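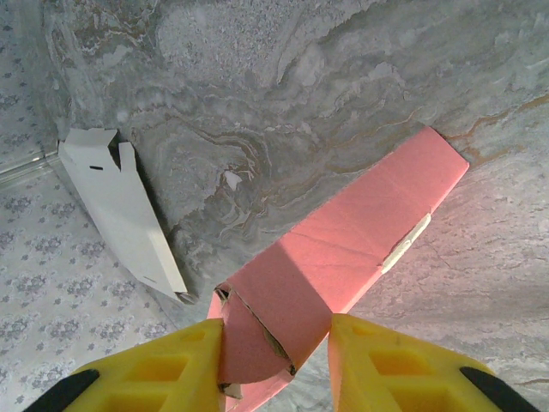

## 4. Planning the equipment purchase

The best part of budgeting for a manipulation cell, at least for us, was finding out how little of the money has to go into the arms! When we drew up the plan for the Dresgate cell in June, we expected the two arms to swallow nearly everything and the rest to be small change. The split came out much more even, and we think other groups with modest funds will be glad to see how it went.

### 4.1 Fingers and test items

We treated fingertips as consumables from the first draft of the budget. The work is packaging – boxes, foam, torn card, odd scraps that a sorting line would have to deal with – and contact surfaces take the brunt of it. The yellow fingers carry black pads on their outer corners, and the pocketed body keeps them light. Lorenz Hauser costed two routes, ordering finished fingers through Handix or making them in our own shop, and we chose the shop because a changed design could be on the arm the same afternoon. We set aside 300 euros for finger material and pads.

Test items were a pleasure to budget. Clean boxes are easy to get and easy to grasp, so we wanted plenty of awkward pieces as well: foam with a ragged end, cardboard with slots and notches, tape stuck along a side. Most of this came out of our own recycling. Gertraud Rüegg argued for a line of 400 euros anyway, so that we could buy cartons in matched sizes and replace them as they wore out. She was right to push for it, and we would make that line bigger next time.

### 4.2 Arms, frame and surroundings

The plan called for 2 arms from the start. A single arm would have left more for sensing, but many packaging tasks want one side held while the other is worked, and the second arm opens up so much that we never seriously went back. Both are bolted to one grooved aluminum rail across the front of the cell (Figure 1). Sharing the rail saved us a second base, and the grooves mean the spacing can be changed with hand tools. Annelies Ruchti keeps a written record of each spacing so that earlier runs can be repeated.

Walls and work surface deserve their own entry in any budget of this kind. We chose patterned coverings, a small flower print for the walls and a marble pattern below, to give the vision system something busier than plain gray. They cost little, and we can't recommend them warmly enough.

**Figure 1.** The Dresgate cell with both arms at a light-colored box. The cables follow the outside of each arm, and the electronics modules sit below the front rail.
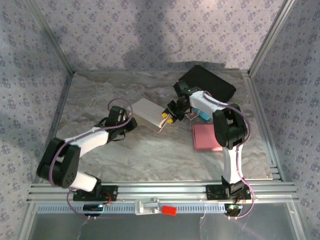
### 4.3 What we would budget differently

Cabling was our weakest estimate. Arms that move this freely need generous loops at the elbow, and we had priced the runs as if they were straight. Alois Leitner now adds 30 percent to every measured length before ordering, and the next cell, planned with our partners at Fista, uses that rule throughout.

We would also order spare wrist motors together with the arms. A single order means a single delivery to check in, and the parts are on the shelf before the first long series of runs begins.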